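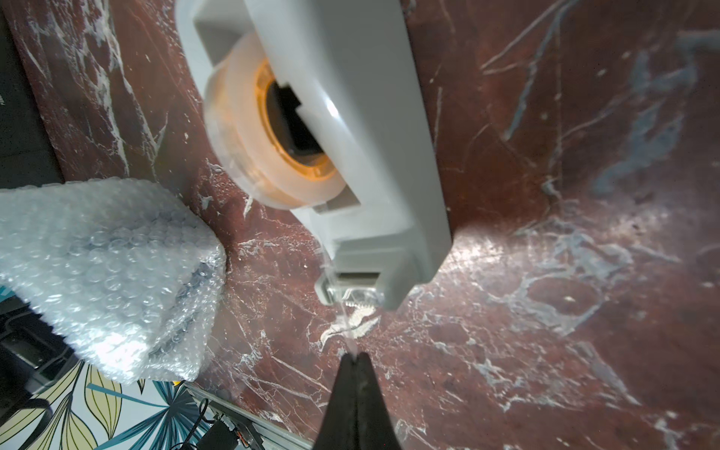 Figure 2. Wrist camera view of the tape task: the free end of the strip is held between the closed fingertips, with the roll and the serrated cutter behind it.

4.2 Division of work at the packing bench

Tape handling was the last step at the Nekholm site to be given to the arm. Before the change, one packer wrapped the item, drew the tape, cut it and closed the parcel. Under the new arrangement the arm presents a cut length and the packer applies it. The wrapping itself stayed with the packer at both sites, as the choice of how many layers to use was judged case by case.

The grip on the tape is the sensitive part of the cycle (Figure 2). The strip is thin and transparent, and it can turn edge-on to the camera, where it reads as little more than a line. Over 130 logged cycles at Nekholm, 82 were completed without a packer stepping in. Most of the remainder were stopped at the draw — the fingers had closed beside the strip or had taken it at a corner.

For the packers the main effect was on pace. Those at Gruncombe, where the arm was introduced in February, reported fewer hand movements per parcel but more waiting, and several began to wrap the next item while the arm was drawing. This overlap was not part of the planned sequence. It was later written into the bench instructions, together with a rule that a failed draw is cleared by the packer and not retried by the arm.

Training time is treated in Section 4.3.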